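Wudisby Workshop Course, handout 4
Sorting and storing small parts

Clear the tabletop before you start. Keep tools to one side and parts in the middle. 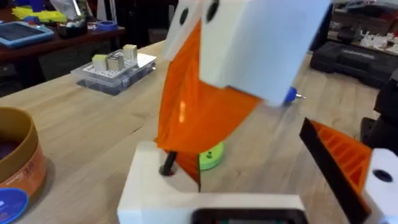
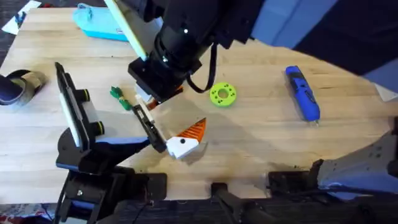
Sort by what you reach for most, then by size. Small loose parts go in a lidded box, with the label facing you. Flat round pieces, like the lime-green one on the table in both pictures, stack well and can share a tray - long tools can't. Put screwdrivers back in the rack by the door.

For October: bring 12 small parts from home and a box to fit them.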